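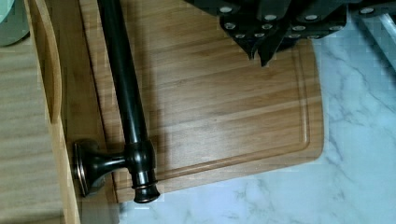

Fleet washing and windscreen care: frequently asked questions

Undora Fleet Wash, Morin depot

How do I book a wash for more than one vehicle?
Please send us the list of registration plates and the size of each vehicle. Ginette Zacharias in our booking office will answer with the free times. For a group of vans we prefer to wash after 6 pm, when the yard is quieter.

How much notice do you need?
For cars and small vans, one working day. For trucks and trailers we ask 72 hours, as the large bay must be reserved.

How long does one wash take?
A van stays in the bay for over 4 minutes with the standard program. The hand wash is slower and depends much on the mud. If your vehicles come from gravel roads, tell us at the booking.

Can you wash vehicles with vinyl lettering?
Yes. We reduce the pressure of the water and we keep the nozzle farther from the edges of the letters. New lettering should first be left alone for the time your sign shop recommends. If a letter is already lifting, we will call you before we start.

Do you clean inside the cab?
Only with the Custik package. It includes the floor mats, the dashboard and the inner side of the windscreen. Drivers must take their papers, phones and tools with them. We do not open closed boxes or the glove compartment.

Can you repair a chip in the windscreen?
We can look at it, but the repair is made by our partner Skallix, who visits the depot two mornings each month. A long crack normally means a new windscreen, and for this you must speak with your insurer.

Do you work in winter?
Yes, except when the yard is frozen. In January we often start at 10 am instead of 7 am. Door seals are dried by hand on the cold days, at no extra charge.

Who receives the invoice?
The fleet manager named in your account gets one invoice at the end of the month. If you need separate invoices for two cost centres, write to Océane Sandhu in accounts before the first wash.

What if I am not satisfied with the colour or shine after polishing?
Tell us before the vehicle leaves the yard, if possible. Otherwise send photos the same day and we will offer a time to do the panel again.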